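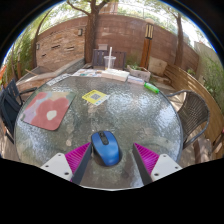 Category: Community Programs / FAQ

Konora Heritage Grants: Frequently Asked Questions

What is the Konora heritage program?
It is a yearly program where our agency, Steltow, helps companies to support local cultural groups. Konora pays for the grants and we do the planning, the publicity and the contact with the groups.

Who can apply?
Any group which works with music, food, language or history of its community. You do not need to be a registered charity, but you need a bank account in the name of the group.

How many groups were supported last year?
We received 196 applications and 76 groups got a grant.

Do we have to put the Konora logo on our materials?
Only on printed posters and on the event page. Please do not put it on costumes or on stage.

Can we apply for 2 projects?
No, one project for each group. If you send two, we will read the one that came first.

How long does the decision take?
About three weeks after the closing date in September. Everyone gets an email, also those who are not selected.

Who should we contact?
For questions about the form, write to Syahrul Manurung. For press and interviews, please write to Syahrul Osman. The phone is answered on Tuesday morning only.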